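Site Diary, Produce Display Task
Harico Demonstration Hall, October

The hall was opened at 7 in the morning and the equipment was powered on without fault. Mr. Bjarnason signed for the keys. The purpose of the current period remains as set out in the plan agreed with Vestent: to gather examples of a robot picking vegetables from a store display and placing them in a shopping basket, for use in training the Arkton model. The target is 2,000 accepted examples, and today's work counts toward that total.

Before the first run the operators were reminded that each example must begin with both arms at rest and end with both grippers clear of the basket. An example in which the operator pauses to consider which item to take is to be marked as such and kept apart. The model copies hesitation as readily as it copies anything else, and the earlier set contained a good deal of it.
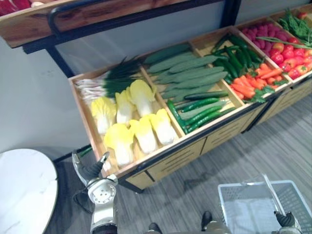
The morning was given to cucumbers. The instruction sheet names the pale and the dark kinds as separate items, and the operator is required to take the kind named. Ms. Wongsuwan, at the controls, found the dark ones harder to grasp singly. In two runs a second cucumber was lifted with the first. Both runs were retained under the label "extra item," in accordance with the Vestent guidance, and will not be used as successful examples.

A question was raised as to whether items should be returned to the same position after each run. It was decided that they should not. The sorting by compartment is to be kept, but the arrangement inside each compartment is to change after every 10 runs – otherwise the model may learn the place and fail to learn the vegetable. Mr. Akpan has amended the sheet.

Carrots were begun after lunch. The leafy tops gave some difficulty when the gripper approached from above, and the operators were asked to close on the body of the carrot. Napa cabbage has been put back to a later session, pending a reply from Sithole on the permitted grip force.
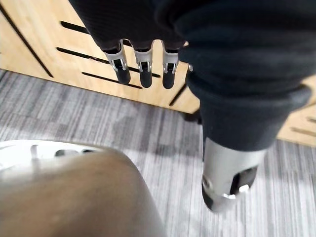
Ragnheiður Bundgaard
Data Collection Supervisor, Harico

The wrist recordings were reviewed at the close of the afternoon. They are to be checked against the head recordings for timing before any example is accepted, and a difference between the two is sufficient ground for rejection. Ms. Hafþórsson carried out the check on the morning's files and passed all but seven. The afternoon's files are still to be done.

I have asked that written labels be entered directly after each run. Labels entered from memory at the end of the day were a source of error in the first set, chiefly in the choice of left or right arm.

Equipment was powered down and the keys returned. Tomatoes are listed next, followed by the green onions if time allows.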